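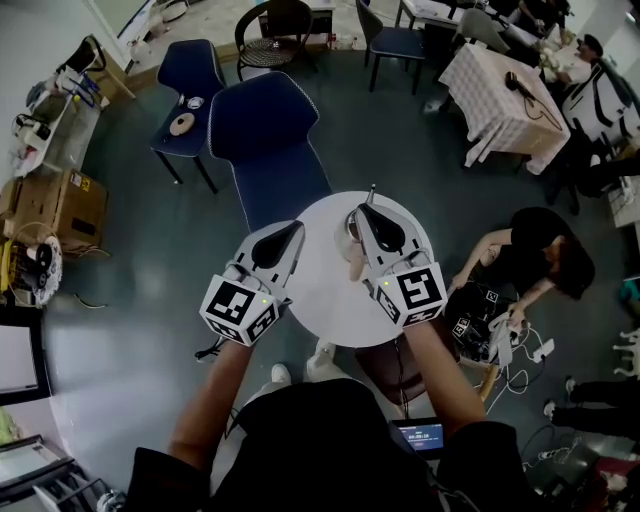

Training on handheld gripper demos only — why does adding more data from the same room stop helping?

Posted Aug 6, 2024 in Learning from Demonstration

Hi all! I've been having a great time with a small imitation learning project and I've hit something I'd love other eyes on. We collect demonstrations with two handheld grippers, one per hand, with coded marker blocks on the back for tracking. No robot in the loop at all until test time. The task is picking a small object off a round table and passing it from the right gripper to the left.

Our first batch was 565 demonstrations, all at one table in one room. The policy trained on it did surprisingly well in that room. So we kept going and got to 1486 at the same table, and success on the robot barely moved. Then one of us took the grippers to a few other places (different tables, different chairs, different light) and brought back a bunch more, for a total of 1659. Retrained from scratch, same settings, and the new policy was clearly better everywhere, including in the original room!

That last part is what I can't get my head around. I understand why new places help in new places. Why would they help at home? The extra demos are a small slice of the total. I've checked for the obvious things: same training steps, same held-out object positions, same person resetting the table between trials.

Two more details in case they matter. The wrist view goes in at low resolution, and we feed in the relative pose between the two grippers. We label everything in Skiltari and train with the default Unnithan recipe, nothing exotic.

Thanks in advance, this is the most fun I've had with a plot that refuses to go up.
tablehopper

3 replies

Dinesh Namboodiri
Oh, I love this one, we ran into the same thing on a folding task and it kept me up for a week.

My best guess is that your one-room policy was reading the room. With 1486 demos at one table, the background tells the network almost everything about where the hand is. A chair back in a certain spot in the wrist view means "I'm this far from the table edge," and that's easier to learn than looking at the object. It works fine as long as the robot's view matches the human's view. But it never matches exactly. The robot arm comes in at a slightly different height, somebody has moved a chair, and the shortcut gets a little bit wrong. So even your home room is a new room as far as the policy is concerned.

Once you mix in other places, the shortcut stops paying off during training and the network has to look at the fingers and the object. You don't need many examples for that, as long as they're spread over several places.

There's a cheap way to test it. Take your one-room policy, leave the table alone, and rearrange only what's behind it. Hang a sheet, swap the chairs, whatever you have. Run 31 trials with the background as it was and 31 with it changed, with the object positions matched between the two. If I'm right, the old policy falls apart and the new one hardly notices.

Also try random crops and color changes on the old data. For us that closed part of the gap, though not all of it. I think crops can't fake a different table height, and table height changes how people move their wrists.

One warning — keep the total fixed when you compare. Drop some home demos at random so both sets are the same size, or somebody will (fairly) tell you it was just more data. And train each one with a few different seeds. Ours varied more from seed to seed than I was comfortable with.

Please post what you find! I would really like to see that background test on a two-handed task.

gripfan_88
more data is always better imo. get to 5x and see. also did you try Wivia, it has a bigger model

moss_and_servo
Agree with Dinesh on the background, but I'd look at the tracking too. If all the home demos were done standing in the same spot, any small bias in the marker poses is the same in every one of them, and the policy learns it as part of the motion. Moving to another table changes where you stand and how the blocks are turned, so the bias stops being constant.

Easy check: set both grippers down on the table a known distance apart, record for a minute, then turn them a quarter turn and record again. Do it for a few orientations. Our setup (Zurent tracking, different grippers from yours) was off by a few millimeters in one orientation and fine in the others. For a handoff between two hands that's plenty to miss a small object.

If you do find an offset, fix it and rerun the 1486 set before collecting anything new. You may get part of your improvement for free.

Comment from tablehopper
Wow, thank you both! Just did the quarter turn recording and there is an offset on the left one, small but there every time. Redoing the poses tonight, then the chair shuffle with matched positions. I'll put the numbers in this thread when the seeds finish, probably early next week.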